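# Kitchenette working group – minutes

Held in the small meeting room, 10.30 am, May

**Present:** Clem Halliday (chair), Xiaoyan Duan, Áine Lenihan, Tomás Cronin (minutes)
**Apologies:** Meifang Xiong (comments sent by email, read out under items 2 and 4)

## 1. Previous minutes

Accepted, with one correction from Áine. She did not "agree" to clean out the old fridge. She said somebody should. Tomás has changed the wording.

The action on Clem to get a second quote for the bench is carried over for the third time.

## 2. The bar fridge

Clem reported that the compact fridge is here and proposed that the group sign off on it today so the old one can go before the end of the month. It came through Brendis, the office resale place, at $210 including delivery. The budget for this line was $200. Clem described the difference as a rounding matter. Xiaoyan asked that it be minuted as $10 over.

Xiaoyan wanted to know what was wrong with it. Clem said nothing was wrong with it. Xiaoyan said that in her experience things get resold for a reason, and asked whether anyone had run it overnight with a thermometer inside. Clem had not. He had plugged it in at Brendis's counter and the light came on.

Meifang's email made three points, summarised here:

- The listing gave a capacity of 50 litres. She would like to know whether that was measured with the shelf in or out, and suspects out.
- One shelf for the whole floor means everybody's lunch gets stacked, and the bottom lunch will be the one wanted first.
- She has not been told where it will live permanently and doesn't regard a table as an answer.

On the third point, there was general discussion. The wood-topped table is handy enough, but several people use it for eating at, and a fridge takes up most of the useful part. Tomás noted that the door opens out past the end of the table, so anybody walking by that side will meet it at hip height. Clem felt people would learn. Áine said people have had two years to learn about the cupboard over the sink and she still has the mark.

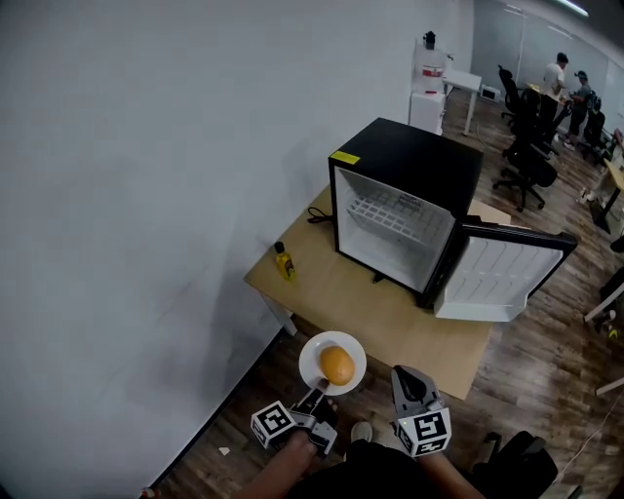 *Item 2: fridge on the table with the door open, one grid shelf in the upper half. Cord at left.*

Áine raised the cord. It was looped on the tabletop beside the fridge and she does not want it staying there once the thing is running, next to plates and drinks. She also does not want an extension lead across the floor. Clem said the cord would reach the wall outlet if the table were turned square to the wall. Tomás asked if this had been measured. It had not.

Xiaoyan asked what the small yellow sticker on the top says. Clem thought it was a standard safety notice. Xiaoyan said she would sooner know than think, and will read it.

There was a longer exchange on whether the fridge should go on the floor. Against: bending, dust, and the mop. For: the table goes back to being a table. Clem pointed out that the bench, when it comes, will solve this. Xiaoyan observed that the bench has been about to solve things since before she joined the group.

**Decision:** Not signed off. The fridge stays on trial until the temperature has been checked. Nothing perishable goes in before then.

**Actions:**
- Xiaoyan to run it overnight with the thermometer from the first aid cupboard and record readings at closing and opening. Also to read the yellow sticker.
- Clem to measure the cord and the distance to the outlet, with a tape.
- Clem to ask Brendis what their return period is, in writing.

## 3. Plates and fruit

Clem reported that the plain white plates have been well received. Áine asked by whom. Clem said there had been comments. No comments could be produced.

Tomás likes the plates and said so. They're a sensible size and they stack. His concern is that the order was for 38 and the cupboard does not hold 38, so the remainder are still in the carton under the sink, where they will be until the carton gets wet.

The fruit trial was discussed. The supplier, Matden, is offering a weekly box at what Clem called a neighbourhood rate. Áine's view is that citrus gets eaten, bananas get eaten for one day, and everything else gets photographed for the newsletter and thrown out. She would support a box of oranges and mandarins only. Matden's smallest box is mixed. Clem will ask if they can do otherwise, though he expects a surcharge.

Xiaoyan asked whether the fruit would be kept in the new fridge. Clem had assumed so. It was put to him that a weekly box would fill it and leave no room for the lunches it was bought for. Clem accepted this – reluctantly – and the fruit will stay out on the table, assuming there's a table.

**Action:** Clem to ask Matden about a citrus-only box and to get the price before agreeing to anything.

## 4. Bottles left out

Áine has asked for this item at two meetings now. Oils, dressings and cleaning products are being left standing around the kitchenette, and she doesn't think it is reasonable to have to pick each one up and read it. Her request is a simple one: food bottles on the left-hand shelf, cleaning products under the sink, and anything left on the table at closing goes in the box by the door.

Meifang's email supported this and added that names should go on personal bottles in marker.

Clem asked whether a sign would do it. The group was not hopeful. There are currently four signs in the kitchenette, one of them about signs.

**Decision:** Áine's rule adopted. No new sign.

## 5. Colour for the back wall

Clem circulated two paint cards from Nistau, both described by the maker as warm whites. Tomás could not tell them apart under the lights. Xiaoyan asked what was wrong with the existing pale grey and whether the black baseboard strip would be kept in either case. Clem said the wall looked tired. The others felt the wall looked fine and that the money should be held for the bench.

**Decision:** Deferred until the bench quote is in.

## 6. Other business

The kettle from Du has started clicking off early again. Clem believes it's the scale. Tomás descaled it after the last meeting and does not believe it's the scale. He will bring in his own from home for the time being, labelled.

Next meeting to be set once Xiaoyan has her readings. Closed 11.25 am.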